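How I Set a Small Fall Table (With Whatever Is in the Cupboard)

Posted 15/09/2021

I start decorating for fall embarrassingly early. The weather is still sticky, the neighbors are still grilling, and I'm already digging through the hall closet for the box marked PUMPKINS. I've made my peace with it. If you're the same way, come sit by me!

A few of you asked how I do the little place settings I put out for coffee and cake, so I'm writing it all down. It's very easy and it costs next to nothing if you already own a plate and a mug (you do). Set aside half an hour, mostly because you'll want to fiddle.

What you need

A plain plate for each person, smallish, with a bit of a rim
A mug for each person
2 small pumpkins per setting, fake ones are fine
A napkin, cloth or paper
A clean table, and I do mean clean

I used to buy real mini pumpkins every year and I loved them, but one April I found one I'd forgotten behind the bread box and I'm not going to describe it. Now I use the light foam kind. You can get them at any craft store. Mine came in a mixed bag from Pelkonen, the home shop near the bus station, and I paid extra for the striped ones because I have no self-control.

Step 1: Pick your colors before you pick your things

I always did this backwards. I'd buy something cute and then stand in the kitchen wondering why it looked wrong next to everything else. Start with one warm color, and for fall that's going to be orange nine times out of ten. Then choose one or two soft, cool colors to go with it. Lavender and teal are my favorites. People expect brown and burgundy, and those are lovely, but on a white table the pastels make the orange really jump. It looks fresh, a bit like candy.

If your dishes are all white, don't run out and buy new ones. Put a colored napkin under the plate and you're done with this step.

Step 2: Wipe the table down, then wipe it again

A shiny white top shows everything. Crumbs, fingerprints, that ring from yesterday's juice. I spray with Zostent (the unscented one, the lemon gives me a headache) and go over it with a damp cloth, then a dry one. Get into the seams if your table has them. An old toothbrush works.

Skip the tablecloth for this one. I know, I know. But small things get lost on a pattern, and a plain surface does half the work for you.

Step 3: Plate first

Put the plate down where the person will sit, a couple of inches in from the edge. Leave it empty! The cake goes on it later, and until then an empty plate with a nice rim is pretty enough on its own. I've tried putting a leaf in the middle, and a cookie, and a folded name card, and every time I ended up taking it off again.

Step 4: One pumpkin on each side

Set one to the left of the plate and one to the right, then step back and look. You want some air between the pumpkin and the rim so the plate can be picked up without knocking anything over. Turn each pumpkin until you like its face – they all have a good side, even the foam ones. 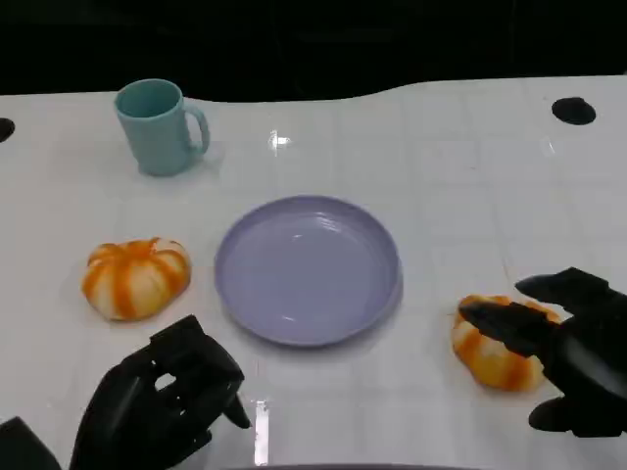

Once you're happy with the spacing, try nudging one of the two just a touch farther forward. Perfectly matched pairs can look a little stiff, like bookends. Half an inch is plenty. If you're a symmetry person and that idea makes your eye twitch, leave them even and enjoy it.

Step 5: Find a spot for the mug

I put mine up past the plate and off to one side. It needs to be far enough away that a sleeve won't catch it, but close enough to reach without standing up. Point the handle whichever way your guest will grab it. My sister is left-handed and notices every time I forget.

Matte mugs look especially good here next to a slightly shiny plate. I found mine in the Plullora sale and I only wish I'd bought the whole set, as now they're gone.

Step 6: Napkin and fork

Fold the napkin in a long rectangle and tuck it just under the plate's rim with the fork on top. Nothing fancy. I've done the swan. The swan takes forever and people are afraid to touch it.

A few extras

For more than four people, drop to one pumpkin each or there won't be anywhere to put the cake.

If your pumpkins roll, a tiny ball of putty underneath holds them still and peels right off.

Foam dents easily, so pack them loosely when the season's over. I keep mine in an old shoebox with tissue between them, and the box goes back in the closet behind the vacuum.

Next up is the cinnamon apple cake that goes on the plates. I'm still fighting with the topping, so give me a week or so.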